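Wevurar Folding Poker Table Top

The Wevurar is a folding top that turns an ordinary dining table into a card table. It opens out flat, sits on whatever table you already own and folds in half when the game is over. It comes from Wirley, and we stock it in green, navy and burgundy.

The playing surface is speed cloth over a thin layer of foam. Cards slide well on it and chips don't bounce when they land. The rail is padded vinyl and wipes clean with a damp cloth. Please don't use spray cleaners on the cloth itself – they leave rings that won't brush out.

Size and fit
Open length: 70 inches
Open width: 39 inches
Folded depth: 2 inches
Carry bag: included

The table underneath should be at least 40 inches long. Anything shorter and the ends will dip when a player leans on the rail. Round tables work too, as long as they meet that measurement across the middle.
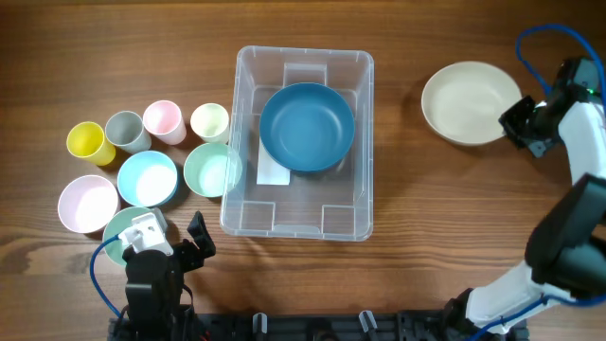 Rubber feet on the underside keep the top from sliding and protect a varnished finish. If your table was waxed recently, put a thin blanket down first. The hinge locks with two sliding catches, which are stiff when new and loosen up after a few games.

The Wevurar has no dealer position, so it suits a home game where the deal moves around. If you want a cutout for a chip tray, see the Tutau, which has the same rail but a heavier board and does not fold. Chips and cards are sold separately. The Coste clay composite set is the one most customers add.

Delivery and returns
Tops ship flat in a single carton. Check the corners before you sign for it and note any dents on the driver's slip. Unused tops can be returned in the original carton. We can't take back a top once the cloth has been marked.

Burgundy is out of stock until March. Green and navy ship now.

Page updated 2019-10-01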